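**Bottles taking over the table at the foot of my bed - how do you all deal with them?**

posted by Pisergate

I live in one room, so my table sits right up against the bed and does everything: dinner, homework, sewing. It has my nice plaid cloth on it, all hot pink and orange, and I'd love to see more of it! The trouble is the empties. I drink a lot of soda and the big clear bottles pile up until I get to the drop-off, and my bin is tiny.

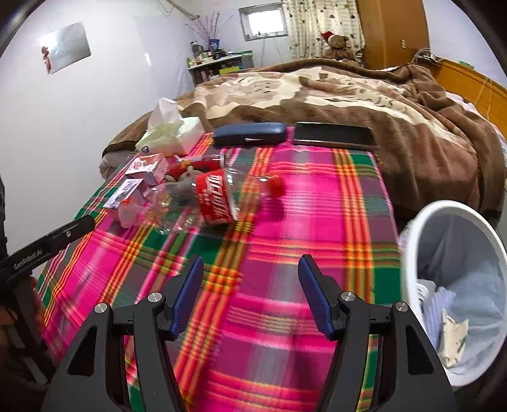 I don't want to lose floor space to a second bin. Do you crush them? Caps on or off? And do the labels have to come off first? I usually go every two weeks, in the evening.

**Zomach**

Crush them, for sure. Rinse, let it drain upside down in the sink, then take the cap off, lay the bottle on its side and press from the base toward the neck. Screw the cap back on while it's still squashed, otherwise it pops right back out. I get 30 into one grocery bag that way - it hangs on a hook behind my door and I forget it's there.

Labels I leave alone, but our place isn't picky. Check the sign at yours. And if you get a deposit back, DON'T crush, some machines want them whole.

**Tito**

just buy smaller bottles lol

**Yoon**

What Zomach said about deposits, I learned that one the hard way. For whole bottles I use a long mesh laundry bag and slide it under the bed. Wrap-around labels come off easily if you slit them with scissors along the seam. Also wipe your cloth before the sticky drips set, mine has a ring on it from April that never washed out.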